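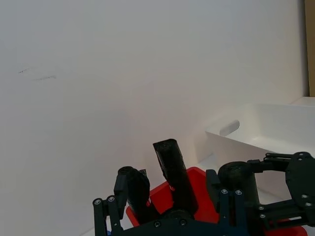 Why Are There So Many Colors?

Hi kids! I love colors, and I bet you do too. Your eyes have tiny color catchers inside called cones. Most people have three kinds, and your brain mixes their messages together (like a smoothie!) to make almost 2,000 colors and lots more. 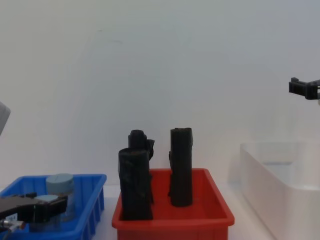
Light looks white, but it's secretly a mix of every color. When it hits something, some colors get soaked up and the rest bounce off to your eyes. So the blue bin bounces mostly blue light, and the red one next to it bounces mostly red. White things bounce nearly all of it! Go find something green and tell me what's bouncing.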